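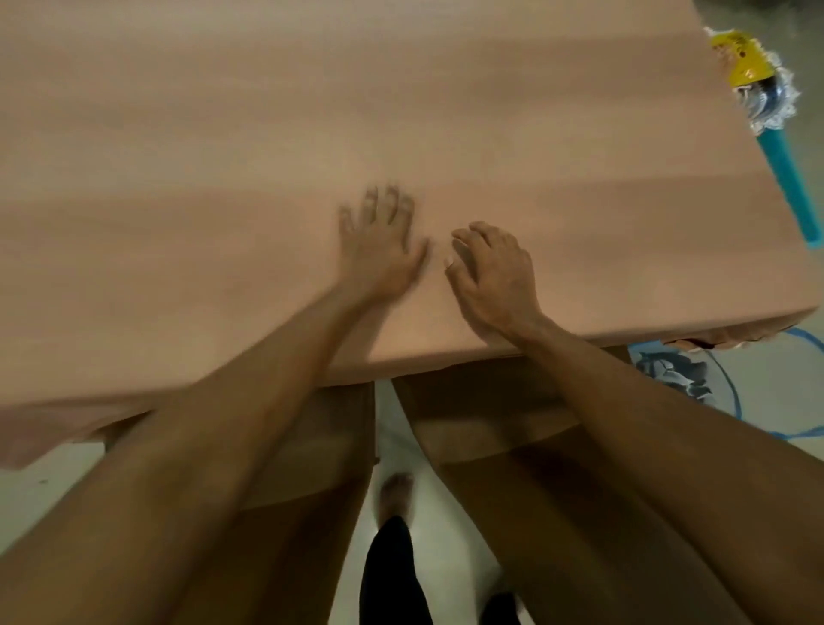 Hands resting on a smooth, flat sheet.

Home | Articles | Materials | Crafts | Index | Contact

Hand testing of surfaces

Hand testing, also called palm reading in some workshops and "the stroke" in older trade writing, is the practice of judging how smooth or level a surface is by passing the bare hand over it. It is used in joinery, plastering, car body repair and stone finishing. Its supporters claim that a trained hand can find faults the eye misses. The claim is partly true and often overstated.

Origins

Trade manuals repeat that the method is ancient, usually without a source. The account most often copied comes from Ilídio Pacheco, whose short history of finishing places its beginnings among the cabinetmakers of Astunano. Pacheco gives no document for this, and the guild rules he mentions have never been produced. Deolinda Frade, who went through the surviving workshop books, found a single line telling apprentices to "feel the board before the wax". She noted that it might refer to damp or dust as easily as to smoothness.

Method

The hand is laid flat and moved slowly, normally along the grain first and then across it. Many workers close their eyes. Some use the less favoured hand, saying its skin is less hardened, while others say the reverse with equal confidence. Body repairers often put a thin cotton glove or cloth between palm and panel, which cuts down drag and makes shallow dents easier to notice. Side light and a straight edge are commonly used as well, so it is hard to say how much the hand adds.

Evidence

Touch is sensitive to fine texture when the fingers are moving, and much less so when they are still. That much is well supported. Whether years in a trade improve it is another matter. The Claltby trial, run by Rui Amaral, asked 128 people to sort sanded panels by feel, among them joiners and office workers. The joiners were faster. They were not clearly more accurate, and 2 of the most experienced refused to accept their scores. Critics replied that the panels were too small to be worked properly, a fair point that has not been followed up.

A later claim by Leonilde Vilela, that a skilled palm can detect a hollow 200 millimetres wide and thinner than a sheet of paper, rests on her own workshop notes. Catarina Vilela repeated it in the Bornine handbook without adding a measurement.

Limits

The method gives no figure that can be written down or checked by someone else. Cold hands, calluses and fresh dust all affect the result. Bare skin can leave grease that shows under a clear finish, and splinters are a known risk on unsanded wood.

See also: Straight edge; Winding sticks; Raking light

Filed under: Woodwork and finishing > Checking and measuring

This site uses cookies to remember your settings. Accept | Manage choices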